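Packing light for the Altodberg trail, and what I'd change

Posted September 19, 2018
Filed under: Walking, Gear

I got back from the Altodberg trail in March and have been meaning to write up the packing list ever since. Two people have asked for it by email, and I've lost the original sheet of paper, so this is from memory and from what is still in the bottom of the bag.

The route runs from Baird to Sarnier. I took 6 days over it. You could do it faster, but the section after the reservoir is steep and I don't enjoy walking with sore knees. There are huts at the end of every stage, so you don't need a tent or a stove. You need a sleeping bag liner, because the huts give you blankets and no sheets.

My bag weighed 18 pounds at the station in Baird, with a full water bottle. On my last long walk it was a good deal heavier and I sent half of it home from a post office on the second day. That cost more than the clothes were worth. This time I laid everything out on the bed a week early and took things away each evening until I stopped finding things to take away.

Clothes were where most of the weight went before, so I'll start there. I took two shirts, one fleece, one rain jacket, one pair of long pants, one pair of shorts, three pairs of socks and three sets of underwear. One set is on you, one is drying, one is in the bag. The third pair of socks is for the huts and never goes inside a boot.

The shorts question gets more argument than anything else on this list. Walking shorts with a zipper, a belt and cargo pockets are heavy, slow to dry, and the belt sits right under the hip strap of the pack. I gave them up. Plain shorts with an elastic waist do the job, and you can sleep in them, which takes pajamas off the list too. 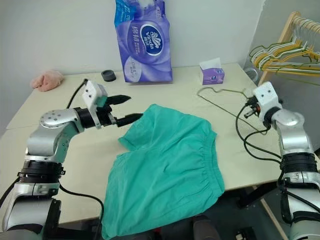 Yaa Yakubu wrote back that she agrees about the belt and disagrees about nearly everything else. She says she wouldn't walk a stage in short legs with a pack on, that the brambles below the second hut would have taken the skin off her shins, and that long pants with the cuffs rolled up are one item doing the work of two. She also thinks a third pair of socks is a luxury. I'll give her the brambles. I changed into the long pants for that part and was glad to have them. I'm keeping the socks.

Washing is simple once you accept that nothing will be very clean. Every hut has a sink and most have a line outside. I carried a small piece of bar soap in a tin. Wash things as soon as you arrive, before you sit down, because once you sit down you won't get up again until supper. Wring each piece out, roll it in your towel, and stand on the towel. That gets out more water than you would think. After that, two or three hours on a line with some wind is enough for a thin shirt. Socks take all night.

The thing to check with elastic waists is the gathered part. The rest of the fabric can feel fine while the band is still holding water, and it will be cold against your back in the morning. Hang them with the waist open over the line if there's room. If the hut is full, there won't be room.

For packing I tried folding and I tried rolling and I can't tell you there was much in it. Rolled clothes are easier to find. Folded clothes make a flatter layer against your back. By the fourth day I was pushing everything in by the handful and it all still fit.

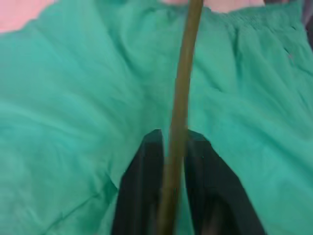 Elastic waist, no belt, no zipper.

Other things in the bag: a headlamp, a paper map, a phone charger, a small first aid kit, sunscreen, a spoon, a mug, and a paperback that I left at the third hut when I finished it. The headlamp is for finding the toilet at night. The mug was a mistake. Every hut has mugs.

I carried a water filter made by Wuvisik and didn't use it. There are taps at the huts and one at the chapel halfway along the third stage. In a dry summer the chapel tap might be off, so if you're going in August you may want something. In March it was running hard enough to soak my boots.

Food is the part I'd plan better. The huts do supper and breakfast, and they'll sell you a packed lunch if you ask the night before. I forgot to ask twice. The lunch is bread, cheese, an apple and a boiled egg. On the days I forgot I ate crackers and was in a bad mood by early afternoon. There's a shop in the village at the end of the second stage, but it shuts at noon and I came in well after that.

Bring cash. I spent 562 in total, counting the huts, the meals and the bus back from Sarnier. Only one hut took a card, and the machine wasn't working when I was there.

A few things I didn't take and missed: ear plugs, a second handkerchief, and some kind of light slipper. You have to leave your boots at the door and the floors are stone. The hut slippers are all either very large or very small. I've since bought a pair of folding ones that weigh next to nothing.

Things I took and would leave home next time: the mug, the filter, the bigger of my two knives, and the rain cover for the pack, which blew off on the ridge on the first day and is probably still up there. A heavy garbage bag inside the pack does the same job and doesn't blow away.

I'd like to do the route in the other direction, starting from Sarnier, so the steep section comes early while the legs are fresh. The bus times are worse that way around. If anyone has tried it, let me know in the comments which hut you stopped at on the first night, as the map shows two and I only know the lower one.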